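Accueil > Comptes rendus > Visites techniques

Restemer, journée portes ouvertes de janvier : la manipulation de textiles

Le site de Jilluvport ouvrait ses ateliers à 9 h. Je n'ai suivi que le parcours B, consacré à la manipulation bimanuelle. Omar Nseir, responsable des essais, nous a reçus devant la cellule Sinaga : deux bras montés sur un même rail aluminium, parois carrelées de blanc sur trois côtés, plan de travail à motif marbre. 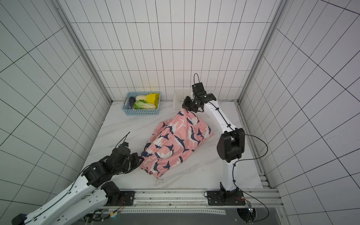 Cellule Sinaga, article textile tenu par les deux pinces.

Le tissu reste un cas difficile, car sa géométrie change à chaque prise. Restemer travaille sur une base de 3 284 séquences, dont 285 réservées à la validation. Rima Hijazi, chargée des données, a précisé que les articles imprimés y sont majoritaires – un motif contrasté facilite le suivi des plis.

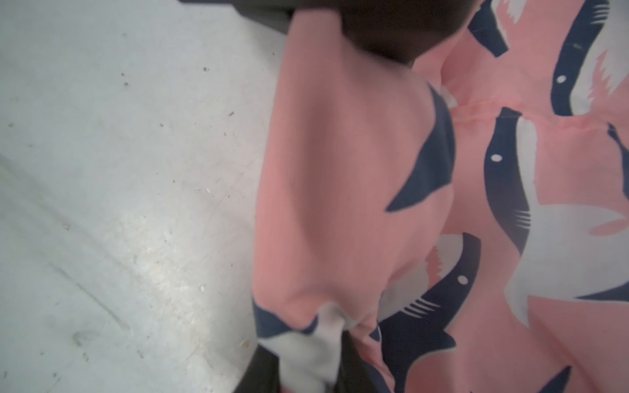

Les vues de poignet sont enregistrées en parallèle de la vue fixe, puis recalées par le logiciel maison, Rirnness. Le recalage prend environ 700 ms par séquence. J'ai demandé ce qu'il en était des tissus unis ; la réponse est restée prudente.
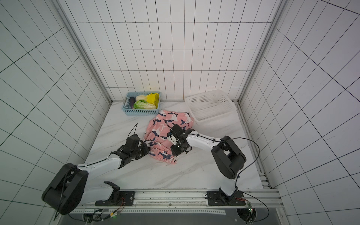
Sur les modes de défaillance, Nseir distingue le glissement en bout de doigt et la double épaisseur saisie par erreur. Le second serait le plus coûteux à corriger. Une campagne de 167 essais lui est consacrée, résultats attendus au printemps. 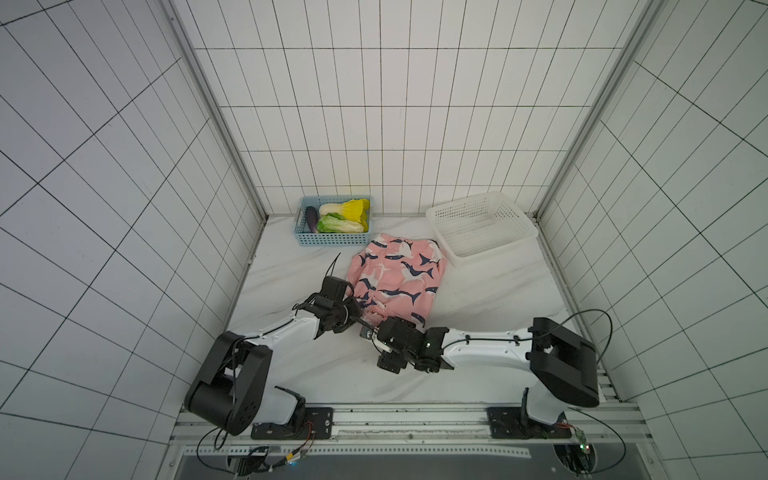
Autre point abordé : la distance minimale entre les deux pinces, gérée par une zone d'exclusion logicielle recalculée en continu. Pas de chiffres communiqués sur les temps de cycle. Fin du parcours à 11 h 40, support de présentation à demander à l'accueil.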